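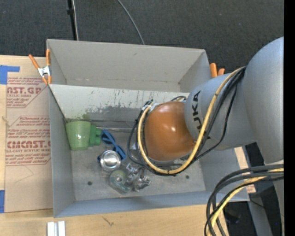 How to Pack a Kitchen for a Move

Search this site
Search

Contents of this guide
Before you start
What to buy
Packing order
Plates and bowls
Mugs and glasses
Pots, knives and small appliances
Pantry food
Labels
Unpacking

Before you start

The kitchen takes longer to pack than any other room in most homes. Start two weeks before the move if you can. A two-bedroom apartment with an average kitchen needs 20 boxes, and one person working evenings can fill them without losing a weekend.

Go through the cupboards first and pull out what you don't want to take. Chipped plates, lids with no container, the second can opener. Give away what is usable and throw out the rest before any boxes are made up. Once boxes are open on the floor, things tend to go into them whether you want them or not.

Measure the cupboards at the new place if you have access. When I moved from Polgate to Gullgate I lost a full run of wall cabinets and ended up with 3 boxes of serving dishes in the hall closet until February.

What to buy

Small boxes for anything heavy. A small moving box is 1.5 cubic feet. Medium boxes are fine for plastic containers, pans and the toaster.

Dish boxes, if you own good china. These have double walls and cost more. For everyday plates a small box with enough paper works.

Plain packing paper. Newspaper is cheaper, but the ink comes off on your hands and on light-colored dishes, and you will have to wash everything at the other end.

Wide packing tape and a dispenser. Cheap tape splits along its length. Buy one roll more than you think you need.

A black marker. Keep it in your pocket.

Dish towels, cloth napkins and oven mitts also count as padding, and they have to be moved anyway.

Packing order

1. Things you use once or twice a year: the roasting pan, the punch bowl, holiday platters, cake tins.

2. Cookbooks. Put these in small boxes, spines down, and fill the rest of the box with towels.

3. Vases, spare glasses and the good china.

4. Small appliances you can do without for a week.

5. Baking supplies and the back half of the pantry.

6. Most of the everyday plates, bowls and mugs. Leave out one set per person.

7. Pots and pans, except one saucepan and one frying pan.

8. The last box. This holds the set of dishes you kept out, the kettle, coffee, dish soap, a sponge, a sharp knife in a guard, paper towels and trash bags. It goes in your own car and comes in first.

Plates and bowls

Tape the bottom of the box with two strips along the seam and one across. Crumple paper and lay it in the bottom until you have a layer two inches deep. Press on it. If you can feel the cardboard, add more.

Lay a stack of packing paper flat on the table. Put a plate in the middle, fold one corner over it, put the next plate on top and fold another corner over that. Stop at four plates, wrap the whole bundle in two more sheets and tape it shut.

Stand the bundles on edge in the box, like records. Plates laid flat carry the weight of everything on top of them, and the bottom one usually cracks first.

Bowls can be nested in threes with a sheet between each. Stand these on edge as well if they are shallow. Deep mixing bowls go upside down.

Fill the gaps with crumpled paper. Close the flaps and shake the box gently. If anything shifts or clinks, open it again and add paper.

Mugs and glasses

Stuff the inside of each mug with a ball of paper. Set the mug at the corner of a sheet, roll it once, wrap the loose paper around the handle, then roll to the end and tuck in the sides. The handle is where mugs break, so give it a second twist of paper if it is thin or sticks out a long way.

Plastic mugs and tumblers don't need wrapping. Use them to fill the top of a box of pans.

Pack glasses upright. Wine glasses get paper around the stem first, built up until it is as wide as the bowl, and then a full wrap. Put them in the top layer, with nothing over them except more paper.

Don't mix glasses and heavy mugs in the same layer.

Pots, knives and small appliances

Nest pots from large to small with a sheet of paper or a dish towel between them. Wrap glass lids on their own and stand them along the side of the box. Cast iron goes in the bottom of a small box with nothing breakable above it.

Lay each knife on a piece of cardboard, fold the cardboard over and tape it down on all sides. Bundle the wrapped knives together and write KNIVES on the bundle. The silverware tray can stay as it is if you wrap it tightly in plastic wrap.

Empty the crumbs from the toaster. Take the blade out of the blender and wrap it like a knife. Tape each cord to its own appliance.

Pantry food

Eat down the freezer in the last two weeks and stop buying for it. Movers generally won't take anything that can thaw or leak.

Oils, vinegar and sauces are the main risk. Unscrew the cap, put a square of plastic wrap over the neck, screw the cap back on and stand the bottle in a zip bag. Open flour and sugar should go in sealed containers. Spice jars fit well in a shoe box with the lid taped.

Cans are heavy. Half fill a small box with cans and put pasta, crackers and cereal on top.

Labels

Write on two sides and the top. Put the room, the main contents and an arrow for which way is up. "Kitchen, mugs and bowls" is enough. FRAGILE should go only on boxes that need it.

If you number the boxes, keep the list on paper. Mine had one line per box and fit on a single sheet.

Unpacking

Open the last box first. Then wipe out the cupboards and let them dry before anything goes in.

Do the plates, mugs and silverware next, then pots, then food. Unwrap over a table or a folded blanket. Check every piece of paper before you flatten it, as small lids and egg cups get thrown out this way.

Leave the rarely used things boxed for 9 or 10 days while you find out which drawers you reach for.

Written by Harpreet Friesen. Last updated 19 June 2022.

Contact | Copyright Harpreet Friesen | Back to top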